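3.2 Who counts as a one-club player

Supporters of Kiltton and Eltstead agree on very little, but both will tell a stranger that their greatest player never wore another shirt. We took the claim seriously enough to check it, which has not made us popular in either town. The difficulty lies mostly in the word "never". A forward who spent a February on loan at a lower side, scored twice and came home with a bad knee is remembered in Kiltton as having been there all along. The loan appears in the league registers and nowhere in the songs.

We therefore worked from the registers. They give 1,441 players with at least one senior appearance for the two clubs, and we applied the Demchenko rule, under which a player is "one-club" only if no senior match was played for anyone else, loans included. Wartime guest matches were set aside, as half the country seems to have turned out for whoever was nearest and had boots. Testimonials were set aside too — we did not wish to strike a man off for an afternoon of charity.

The rule is a blunt one. It admits the reserve goalkeeper who played three matches, let in more than he cared to discuss and left football for the building trade, and it shuts out the captain who gave his club his entire working life and then, against all advice, one season to Ponar. Readers who find this unjust are in good company. We tried a softer version, allowing a final season elsewhere, and spent a long time arguing over what "final" meant for players who kept retiring.

Coding was done by hand, on paper first (Figure 5), with the register entry copied out in full before any decision was made.

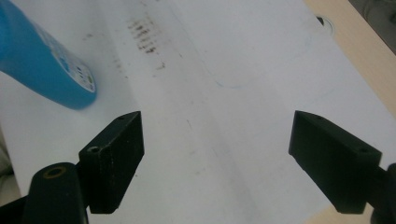
Figure 5. Paper on the work surface.

3.3 Measuring reputation

Reputation was harder to pin down than loyalty. We used mentions in club histories, matchday programmes and the letters pages of the local press, and gave each mention the same weight. A warm paragraph thus counts no more than a complaint about a missed penalty, although the letters pages are much richer in the second kind.

Goals were recorded separately. Older programmes tend to credit a scrambled goal to the popular man nearest the ball, and where two sources disagreed we followed the register. Where the register disagreed with itself, the match was left out of the goal totals but kept for appearances.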